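I found Laine Strazds in the back corner of the Druniddale shared workshop, under a table, looking for a cable tie. "Don't step on the white one," she said, so I stood very still and asked my questions from there.

She and Indrek Koppel started building the two-armed setup in January, and they've called it Bovoto ever since Indrek's daughter came up with the name (it means nothing, I checked). The arms came first and the table got cut down to suit them. "I'd do it the other way round next time," Laine told me. "We lost 11 evenings to that table!"

These days it's mostly puzzles. She wanted jobs a toddler would recognise, with pieces small enough to be annoying, and the number board has been the favourite so far.
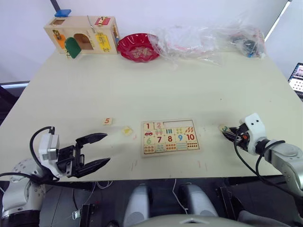
The 3 in the right gripper, with the 5 still on the table.

I asked which number gives them the most grief and she didn't even stop to think. "The 4. Indrek reckons it's the edges, I reckon it's his calibration." From across the room Indrek said he'd heard that, and then came over to show me the colour settings he'd been fiddling with, which took a good while and which I only half followed, sorry Indrek!

They've spent 4,000 dollars between them, and Laine has a list of what she'd buy with the next bit of money. Better cable guides are at the top. "And a stool," she said. "I'm on my knees half the night."

The two of them are in most evenings from six, and they're happy to have people drop by and watch.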